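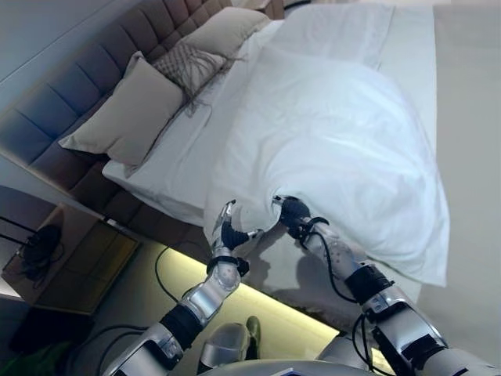 Main bedroom: double bed, upholstered headboard, pillows and fringed cushion

FURNISHED LET SAFETY CHECKLIST
Property: Gevisgate, Skurstead, upper flat
Managing agent: Engelbrecht
Inspected by: Hala Yammine
Inspection: July 2024
Previous inspection: February

Results are given as Pass, Attention or Fail. Attention items are to be closed before the next let begins. Fail items are to be closed before anyone sleeps in the flat.

1. Escape route

1.1 Flat entrance door opens from inside without a key. Pass. Thumb-turn fitted.
1.2 Hallway clear of stored goods. Attention. A folded pushchair and a clothes airer are kept behind the entrance door and narrow the way out. Move both to the ground-floor cupboard.
1.3 Entrance door closes fully onto the latch from any angle. Fail. The closer stops short when the door is released gently. Adjust the latching speed first. If the door still stands off the frame, replace the closer.
1.4 Stair handrail secure. Pass. The bracket reported loose in February has been refixed with longer screws.
1.5 Lighting on the common stair. Pass. The timer gives enough time to reach the street door from the top landing.

2. Smoke, heat and carbon monoxide alarms

2.1 Smoke alarm in hallway sounds on test. Pass. Flamora unit, mains with battery back-up.
2.2 Heat alarm in kitchen sounds on test. Pass. Heard in the main bedroom with the door closed.
2.3 Alarms linked. Attention. The hallway test set off the kitchen unit, but the kitchen test did not set off the hallway unit at the first press. It did at the second. Electrician to check the link wire at the kitchen base.
2.4 Carbon monoxide alarm in the room with the boiler. Pass. Replace-by date is on the side of the case and has not passed.
2.5 Test record kept in the flat. Attention. Sheet present, last entry not signed.

3. Bedroom furniture and textiles

3.1 Fire labels on upholstered items. Attention. Headboards, padded bed bases, scatter cushions and seat pads are to be checked one at a time. A missing label is recorded against the item and the agent asked for the purchase record. The record for the bed in the main bedroom is still to be supplied.
3.2 Bed stable, no movement at the headboard fixings. Pass. Bolts checked by hand on both sides.
3.3 Bed linen kept clear of heaters and lamps. Pass as found. Cleaners should check again after each change of linen.

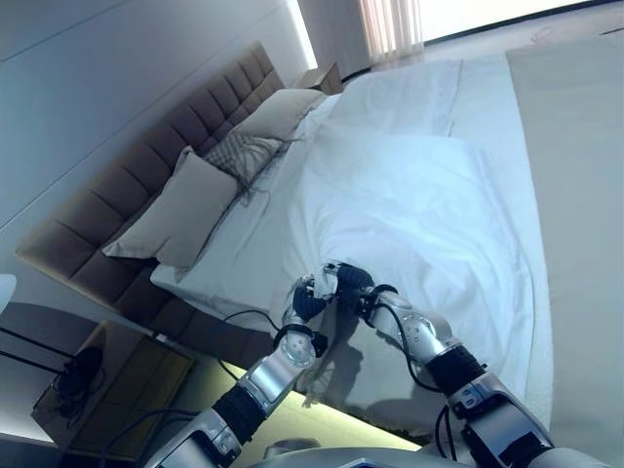 3.4 Mattress. Pass. No exposed springs and no burns to the cover. To be turned at the end of each let.
3.5 Trimmed and fringed items. Pass. Long trims are to be kept away from portable heaters and bedside lamps. Loose threads should be cut, as pulling them opens the seam.
3.6 Blind cords. Fail. The cord in the second bedroom has no cleat and hangs in a loop within reach of a small child. Fit a cleat high on the window frame, or change to a spring blind. The February report asked for the same work.

4. Electrical

4.1 Fixed wiring report in date. Pass. Copy held by Engelbrecht.
4.2 Sockets and switches undamaged. Attention. Cracked faceplate to the left of the kitchen sink.
4.3 Portable heater. Fail. The heater is rated at 2,000 watts and was plugged into a coiled extension lead in the living room.

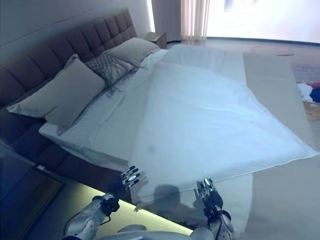 The lead is marked for a lower load when coiled than when fully unwound, and the coil was under the sofa. Withdraw the lead. The heater may stay if it is plugged straight into a wall socket and stands at least 500 mm from furniture and curtains.
4.4 Plug fuses match the appliance. Attention. The bedside lamp plug should carry a 3 amp fuse and was fitted with a larger one. Changed during the visit.
4.5 Lampshades sit clear of the bulb. Pass. Several shades are close to their limit if an old-style bulb is fitted, so a note of the largest permitted bulb should go in the tenant folder.

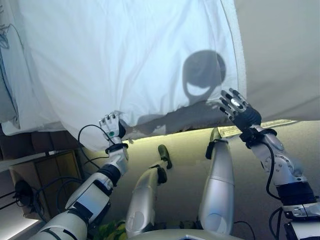 The folder already has a page for the boiler controls, and the bulb note can go on the back of it. Spare bulbs of the correct type are in the kitchen drawer.

5. Water and kitchen

5.1 Hot water at bath tap. Pass. Mixer valve working.
5.2 Little-used outlets flushed. Attention. No entry for the shower in the second bathroom. Run it weekly while the room is unlet and record it.
5.3 Fire blanket within reach of the hob. Attention. It is mounted directly behind the hob and would have to be reached for across a pan. Move to the wall by the door.

Fail items carried forward: 1.3, 3.6, 4.3. Contractor for 2.3 and 4.2 to be booked by the agent on one visit.

Signed: H. Yammine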